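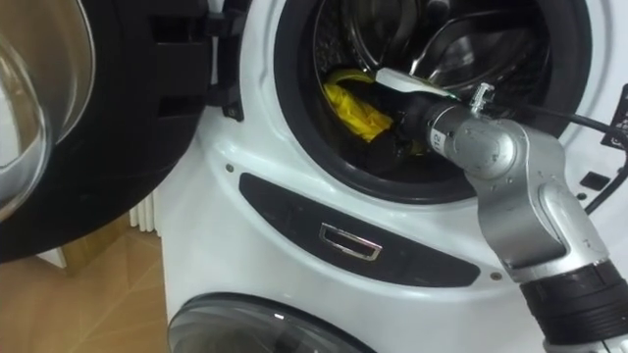
Yvonne Cheetham writes that she wipes the rubber seal with vinegar after every load and hasn't smelled mildew since December. Maybe so. I'd give more credit to her leaving the door open, which costs nothing.

Vinegar is overrated, and some people say it's hard on rubber. A damp rag with dish soap gets the gunk out of the fold. Pull the lip back and check the bottom, where socks and hair collect.

I'm no more convinced by color-catcher sheets. Wash a new yellow shirt apart from the blacks for the first 4 or 5 loads, then mix them on cold if you must.

Feel around the drum before you shut the door. Dark things hide against the back.

Cleaning tablets: I tried a box of 16. Couldn't tell the difference from an empty hot cycle.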